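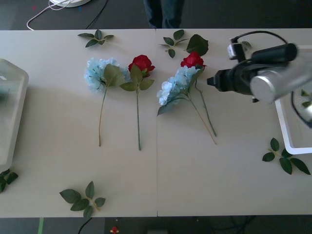 Woria grasp planner, reviewed after 12 days of use

Woria is a method from Lasus for picking up thin, flexible objects from a short set of human demonstrations. Njål Torvik and I tested the September release on artificial flowers. Setup took us 40 minutes with the printed guide. We recorded 30 demonstrations, and training ran overnight.

The main claim is that the planner chooses a grasp point from the wrist view alone. In our trials it did well on single stems and worse on crossed ones. Roses are a fair test for it, as the bloom is wide and the part to hold is narrow.
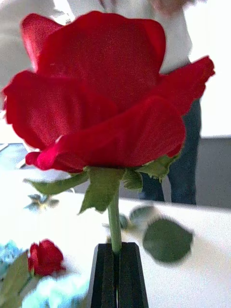
With the stem pinched between the two black fingers, the bloom sits straight above them and fills much of the wrist view, so there is little else for the planner to work from.

The guide is clear, but the error messages are not. Support answered in 8 hours. I would use it again for single items.

Drita Dimitriou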